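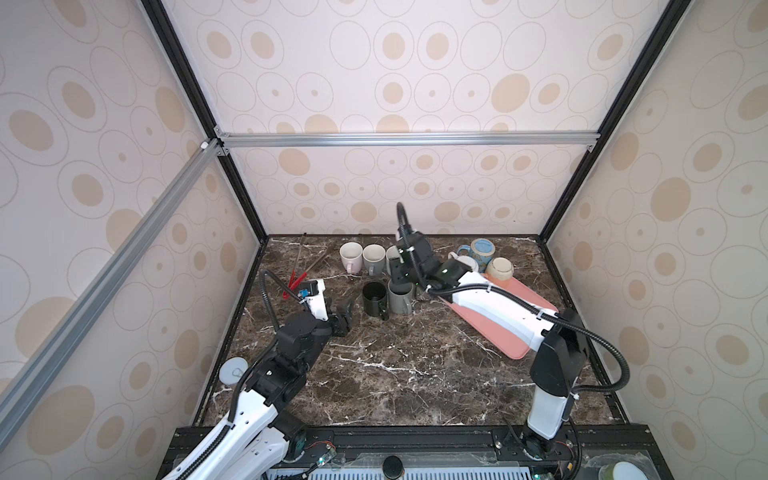 One tenant in Wellside wrote that the dots in her hallway paper "start to swim" after a few minutes on the phone, and that she had moved the phone to the kitchen, where the walls are plain. Comments of this type were coded as visual discomfort. Comments about color, dirt, or peeling seams were coded separately and are treated in Section 5.

4.2 Pattern repeat and reported discomfort

The mail survey went to 4,000 households in the Wellside and Jõgi districts, and 800 returned forms were complete enough to use. Each form asked for the room, the type of wall covering, the height of the pattern repeat as measured with the paper ruler supplied, and a rating of comfort on a seven-point scale. Forms with no repeat height were dropped. In November a smaller group of 82 households was visited to check the measurements. Agreement was good for striped and floral papers and poor for papers built from overlapping circles, where respondents often measured a single circle in place of the full repeat.
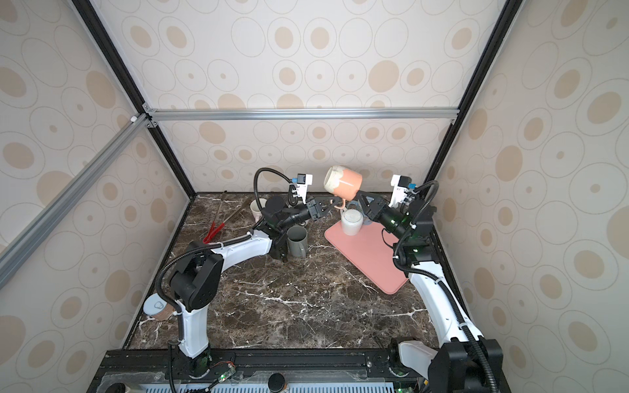

232

Figure 4. Wall covering with a printed pattern of circles and ovals in tan and beige on a cream ground, with a marble surface in dark brown.

Repeat height alone was a weak predictor of the comfort rating. The effect became clearer once contrast between print and ground was added to the model. High-contrast papers with a short repeat received the lowest ratings, while low-contrast papers were rated close to plain paint at every repeat height. Room use also mattered. Ratings were lower in rooms where people sat facing a wall for long periods, such as home offices, than in hallways and stairs.

Two sample books, Trilletti and Plunda, were used to assign contrast values to papers that respondents could name. Unnamed papers were matched by eye to the nearest sheet by two coders working alone, and disagreements were settled in favor of the lower contrast value.

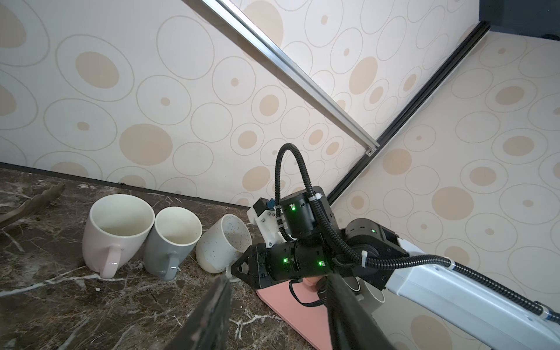 This rule makes the estimates conservative at the upper end of the contrast scale. It does nothing for papers that have faded, and a faded high-contrast paper may have been matched to a sheet of a different design. The age of the covering was requested on the form, but many respondents had moved in after it was hung and left the item blank. Age was therefore omitted from the model reported in Table 3.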